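件名: Re: 家庭環境データにおける把持姿勢ラベルの扱いについて

関係各位

Penville研究室のUnathi Matlalaです。標記の件につき、下記のとおり回答いたします。

> Valtberg班より照会いたします。10月集計分では、箱への収納課題で収録した452件のうち205件のみが学習に用いられています。除外の基準と、成功率への影響をご教示ください。

除外の基準は、接触直前の区間で両指と対象物が同時に視野に入っているか否かの一点です。玩具の食品やブロックのように形状の異なる物体を緑色の収納箱に入れる課題では、対象物に対する指の開き方と向きが、その後の動作をほぼ決定いたします。
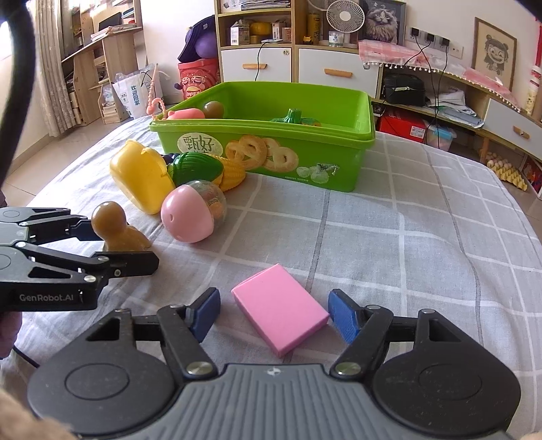
この区間を欠く収録を学習に含めた場合、方策は対象物の手前で指を閉じる傾向を示しました。除外後のデータで再学習した方策Ririkでは、評価試行16回中11回で収納が完了しております。除外前の方策では、同じ条件で完了に至った試行は半数を下回りました。

なお、失敗した試行はいずれも、箱の内部で物体同士が重なる配置において生じたものです。箱の中に既に複数の物体がある場合、縁との干渉を避ける経路の選択が不安定になります。

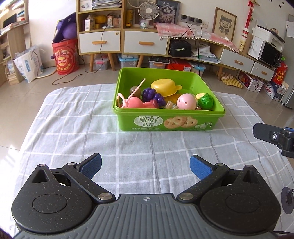

## 今後の対応

1. 除外した収録の一覧を、Wuisanサーバーの共有領域に掲載いたします。
2. 箱内の物体配置を条件に加えた再評価を実施いたします。
3. ラベル付与の手順書を改訂し、判定に迷う区間の扱いを明記いたします。

手順書の改訂案に対するご意見は、本メーリングリスト宛てにお寄せください。

Unathi Matlala
Penville研究室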